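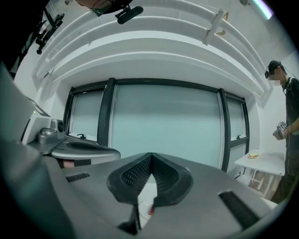 Workroom with frosted glass and black window frames.

Correia Work Table, White

The Correia is a plain rectangular table for workrooms, classrooms and shared offices. It has a white top with a round gray cable grommet near one end. It is sold by Skolteck as a single table, without chairs.

The design is by Carolina Vieira. It replaces the Jirus table, which had the grommet in the middle of the long side. Customers who pushed the old table against a wall found that the cables came down where their knees were. On the Correia the grommet is off to the side, and two tables can be turned so that both openings face the same outlet.

Top
White, matte, sealed on all edges. The surface does not throw back much glare under strip lighting or next to a window. Pencil and most whiteboard marker come off with a damp cloth. Permanent marker may leave a shadow. Do not use scouring powder or acetone.

Grommet
Gray plastic, round, pressed into the top. The insert lifts out with a finger so that a plug can go through, then drops back in around the cable. Spare inserts are kept in stock. Please order by table name, as the Jirus insert is smaller and will fall through.

Legs
Steel, bolted to the underside. Each foot has a leveling screw. The standard foot is meant for hard floors such as planks, vinyl or tile. For carpet, ask for the wide foot when you order. There is no extra charge.

Weight and load
The table weighs nearly 35 pounds with the legs on. The top will carry 100 pounds spread evenly. It should not be used as a step or a seat, and heavy equipment should sit over the legs and not in the middle.

Assembly
The table comes flat in one carton with the legs, bolts and a hex key. Lay the top face down on the flattened carton, bolt the legs on loosely, check that they stand straight, then tighten. Turn the table over with two people, one at each end. Check the bolts again after a week of use.

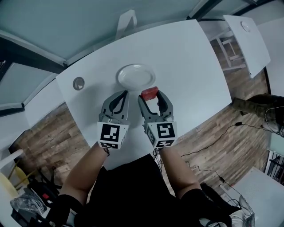 Can two tables be joined end to end?
Each pair can be linked with the Arnent clip, which slides under both tops and tightens with a thumbscrew. The clips are sold separately and leave no marks when removed. Set the leveling screws first so that the tops meet at the same height.

Care
Wipe with mild soap and water and dry the edges. Standing water around the grommet should be wiped up, as it can get under the rim. Small chips in the edge can be filled with the white repair stick, sold with the other spare parts.

Delivery and returns
Tables in stock ship within 3 working days. Orders for schools can be held until the room is ready. Unused tables may be returned in the original carton. If a part is missing or damaged, write to Joaquim Pinheiro in the parts department and include the number printed on the carton label. The Jirus will remain available for repeat orders until the end of November.

Page revised September 2016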